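Web notebook, July, entry for the Hodwood events calendar

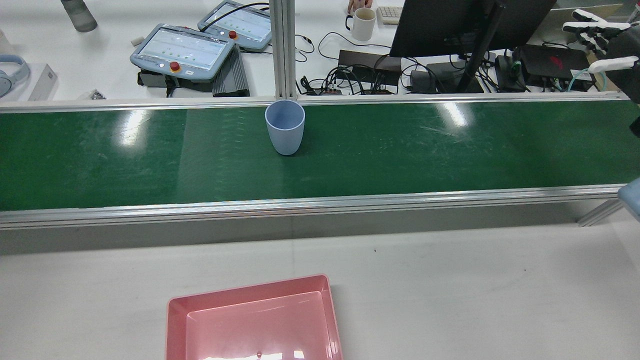 Light blue cup on the green belt.

Started 9:40. The goal for this morning was to move the old meetup listings of the Hodwood site into the new calendar, so that we can stop to edit the page by hand before every design evening.

The export from the old system gave 1,051 entries. I expected less. Many are the same evening entered two times, one time by the organizer and one time by us. I wrote a small script which compares title, venue and start hour. It is called dedupe2 and it is in the tools folder. Please don't use dedupe1, it removes also the repeating events.

First import: stopped after 400 entries. The log says only "invalid value". I lost almost one hour on this. The reason was a venue name with a curly apostrophe, saved in the old encoding. I converted the whole file to UTF-8 and started again from zero. Second import went to the end.

11:30. Checked the result in the browser. The list view is fine. The month view is not good on a narrow phone: when one day has more than three events, the fourth goes over the next row and the link can't be touched. I tried to make the cell grow with its content, but then the weeks have different heights and it looks like a mistake. For now I show three and a "more" link. I am not happy with the word "more" alone, a screen reader will read it many times without saying which day. To be changed.

Afternoon, the newsletter sign-up. Multovix form is in the footer and works on the staging site. It loads its own font, so our text jumps a little when the page opens. I switched this off in the form settings, and after that also had to set the button color again by hand (it forgets it). The plan we have allows 2,000 subscribers, enough for this year I think.

Image sizes: the thumbnails from Shezi come much too large. I set the limit to 100 KB for each and made the old ones again. Two logos with transparent background became black. I put back the originals for these two and wrote the names in the readme.

16:15. Zelcombe asked if their workshop series can have its own color in the calendar. Possible, but the orange they sent has too low contrast with white text. I answered with a darker one and wait for their opinion.

Still open:
- label for the "more" link
- redirects from old event addresses, at least for the last two years
- time zone in the iCal feed, it shows one hour too early in my phone
- ask who has the password for the old domain panel

Backup of the database made before I left, same folder as always.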